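# Clirna grasp planner - frequently asked questions

## Why does the planner keep missing clear plastic?

Oh, this one comes up a lot, and we do sympathize! Clear plastic lets the depth sensor look straight through to whatever is underneath, so the planner believes there's a hole where a wall should be. Try turning on `rim_mode`, which looks for the edge of the container and plans from there - it's slower, but much happier with bins.

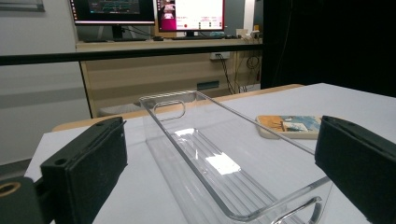
## Do bright reflections matter?

They can, yes. A white glare patch on a ribbed floor may be read as a small flat object, and then you'll get grasp candidates in a very silly place. Set `glare_filter` to 2 to begin with, and go up to 6 if you need to.

## Can I still use my old Owino configs?

You can, as long as they were saved after December. Older ones need a pass through the Skulstead converter first.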